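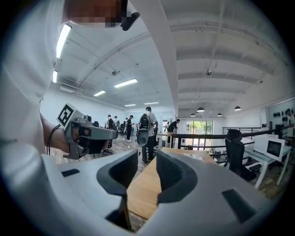 Page last changed: October

Handheld grippers for teaching robots: the Clirkow kit under review

The Clirkow is a handheld gripper kit for recording manipulation tasks without a robot arm. An operator holds the tool, does the job by hand, and the recording is later used to train an arm fitted with matching fingers. It is sold by Skindow, which also rents the kit by the month and offers a processing service for customers who would prefer not to run their own software. We tested the two-tool version.

Two things separate a usable tool of this type from a frustrating one: how well its position can be recovered from the recording, and how long a person can stand to hold it. Other differences are small by comparison.

Position tracking

The gripper housing is light gray, with a square black-and-white marker on top. The marker gives the software a flat target of known size, and it works best when it faces the camera that is looking for it. Operators tend to roll the wrist during a reach, which tilts the marker. Moderate tilt caused no trouble in our sessions. Steep tilt did, and the processing report flagged those stretches as low confidence.

The supplied lens is very wide. It keeps the finger pads in view at all times and takes in a great deal of the surrounding room, ceiling included. Fixed features such as columns, beams and lamps are useful to the tracking software. People walking around are less useful, but in a shared open-plan room they are hard to avoid, and the software handled them better than we expected. Large plain white walls at close range remain the worst case.

We recorded 329 takes. Of these, 16 were rejected in processing. Most of the rejected takes had been started too close to a wall, and a few had been started before the tool finished its startup check.

Fingers and grip

The two finger pads are dark gray and face each other across a central gap. The surface is textured. Paper is the difficult material: a single sheet lying flat on a desk has to be slid to the edge before the pads can take it. Boxes, cups and tool handles were simple. The pads are a wear part and Skindow sells them in pairs.

The hand grip suits medium and large hands. A smaller trigger is listed as an option but was not supplied for review.

Cable

A thin black cable runs from the tool and hangs down along the operator's side. It is light enough to forget, but it should be routed behind the elbow. The manual shows it in front, where it can catch on a chair arm. A clip would solve this, and Kultska, a smaller supplier, includes one with its own kit.

Processing service

Takes are uploaded to Dinu, Skindow's hosted service, which returns tool paths, finger opening and a confidence value for each take. Results came back within 3 hours in every case. The files open without conversion in common tools. Local processing is possible under a separate license – the installer is poorly documented and needs attention.

Verdict

The Clirkow is a sound choice for teams that need recordings from ordinary rooms and can accept a hosted service. Teams that work mainly with paper or thin film should ask for a trial set of pads before ordering. Rental customers should also check that the smaller trigger is included in the quote, as it is listed under accessories.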